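Brukden Home & Garden Forum > Walls, floors and ceilings > Bare brick

Thread: Mixed colour brick wall — seal it, paint it or leave it?
Started April 9, 2024

pantryshelf
Thread starter
We have a big brick wall in the workroom that has never had anything put on it, as far as I can tell. It sheds a bit of sandy dust from the joints, and if you lean a coat against it the coat comes away marked. The bricks are mixed. Mostly reddish brown and tan, then a lot of dark ones, a grey green sort of colour, and the odd pale one.
I have two questions. Should I seal it, and if so with what? And is it possible to get a few matching bricks? There is an old vent at the far end that I want to block up, and I need enough for that and no more.
My other half wants to paint the lot white. I don't.

lowgutter
Member
Leave it alone and brush it down. Stiff nylon brush, not wire, then a vacuum with the soft head. Most of your dust will be old loose stuff sitting on the joints. Do it twice before you buy anything. I did ours in September and it has hardly shed since.

kiln_end
Senior member
Agree with brushing first, don't agree that it is enough if people work next to the wall every day. I used Fluten matt on a chimney breast, thinned for the first coat. Two coats. It stopped the dust and you can't tell it is there unless you put your hand on it. Test it somewhere low down. On tan bricks it can go a shade darker.

lowgutter
Member
You can always tell. Every sealed wall I have seen has a bit of a shine when the light comes across it. And if there is any damp behind, you have just shut the door on it. The OP hasn't said whether it is an outside wall.

pantryshelf
Thread starter
Outside wall on the other face, yes. No damp marks on our side that I have found. No white bloom either.

kiln_end
Senior member
Then get a meter on it before you do anything. If it reads dry at the bottom and the middle, I would still seal. Fluten is sold as breathable — it says so on the tin — but I wouldn't put it over a wall I knew was wet.

mossandmortar
Member
On the vent. Goossens do a reclaimed mix and will sell small amounts if you collect. I paid 98 for a part pallet, which was 40 bricks and a few broken ones they threw in. Take one of yours with you if you can get one out in one piece. Sizes vary more than you'd think and a brick that is 3 mm too tall will throw your courses out.
Korkis is closer to Brukden but they only had new bricks when I went, all one colour.

tinbath
Member
I'm with the other half. Mixed brick is busy to look at, and a dark room with a dark wall is hard work on a winter afternoon. We painted ours with masonry white and it was the best thing we did in that house. Brush, mist coat, two full coats, done.

lowgutter
Member
And when you want it back? Paint never comes out of the face of a brick. You'll be picking white out of the joints for years.

tinbath
Member
I don't want it back, that's the point. Not everybody wants bare brick.

mossandmortar
Member
A limewash would be halfway. It lightens it and you still see the colours through. It rubs off on coats worse than what you have now though, so perhaps no good for you.
OP, can you show how the dark ones are laid? If they are in a pattern, such as every other header, you need to carry that across the vent. If they are random it is a much easier job, and you can put the bad matches in wherever they fall.

pantryshelf
Thread starter
Will put one up. We have agreed not to paint for now. I've brushed one end down and the dustpan was full, so lowgutter was right about that part. Meter is on order.

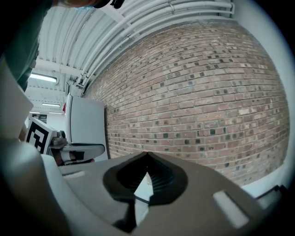

pantryshelf
Thread starter
No pattern that I can find. The dark bricks are dotted all over, and the pale cream ones are few and far between. The courses run level and regular, so I'll set a line from the rows either side of the vent. The mortar is a lighter grey than I remembered when I wrote the first post, so I'll be making up a couple of test mixes and letting them dry before I pick one.
Going to Goossens with a sample brick next. If they have the grey green ones in the mix I'll take them, otherwise I'll fill in with reddish brown and put up with it. Can anyone say whether Fluten has to wait until new mortar has cured, or can it go on the old part of the wall first?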